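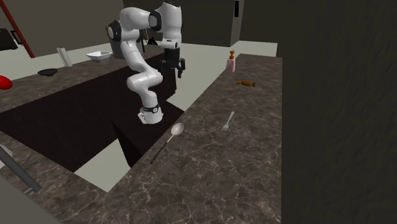 Kitchen with marble worktops, computer render.

Datasets > Food > Oma recipe cards

2 min read

Oma recipe cards

Transcriptions of 39 handwritten recipe cards from the Verhoeven family in Clallville. Most are in Dutch, with English added by Siebe Schouten.

One row per card. Columns are card_id, title, ingredients, method and notes. Spelling is kept as written, including "boter" with two t's on the pancake card. Weights are in grams unless the card says pond or ons.

Known gaps: two cards have no oven temperature. The back of the almond biscuit card has not been typed up yet.

Changes, Jan 9, 2025: Gerrit Van Acker corrected the flour in the spice cake from 10 to 100 grams. The notes column now uses semicolons.

Please send corrections with the card_id.

Related
- Trovier market price lists
- Verhoeven household accounts
- Dutch kitchen measures, conversion table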